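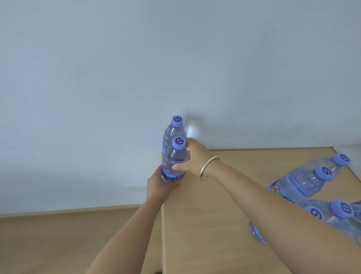

FOR IMMEDIATE RELEASE
11/14/22

Hullier to Put Bottled Water in Every Guest Room at Gusville Property

GUSVILLE - Hullier, which runs furnished short-stay apartments, will begin supplying bottled water in all 122 of its Gusville rooms this month. Guests will find two bottles in the room when they arrive and can ask for more at the front desk at no charge.

The change follows a guest survey the company carried out in March. Of the 354 guests who answered, most said they had bought water on their first evening, and many had gone out again after check-in to get it. Drinking water was the item guests most often asked to have added to the room, ahead of extra hangers and a second desk lamp.

Room staff will set out the water as the last step of the room check, after the bed is made up. Bottles are carried in by hand and placed together on the table, away from the wall outlet, with the labels facing out. Staff check each cap and seal before leaving the room. Any bottle with a broken seal is taken away and replaced, including bottles left behind by an earlier guest.
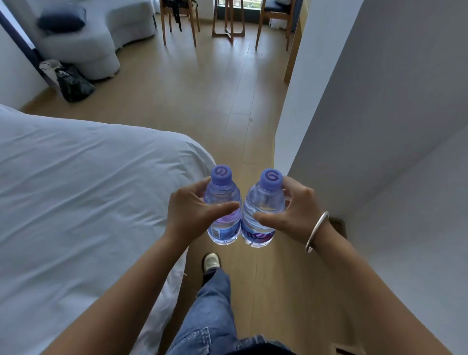 Two bottles of water, held side by side next to the bed in a furnished room.

The supply will be handled by Trurnetti, a regional distributor that already delivers paper goods and cleaning products to the building. The first order is for 2,000 bottles. Stock will be kept in the ground floor storeroom and brought up to each hallway closet in the morning. Trurnetti will deliver every 30 days, with extra deliveries possible in the summer.

Guests staying longer than a week will have their water refilled when the linens are changed. Those who do not want bottled water can say so when they book or leave a note on the door, and the room will be skipped.

Hullier is also adding a recycling bin for empty bottles on each floor. Empties left in the rooms will be collected with the recycling during regular cleaning. Rates for rooms already booked will not change.

The company plans to look at the results next March before deciding on its other buildings. Its Jurčo apartments, where kitchens have filtered taps, are not part of the plan for now.

About Hullier
Hullier rents furnished rooms and small apartments by the night, week or month. All units include linens, Wi-Fi and regular cleaning.

Media contact: Hullier Press Office, Gusville

###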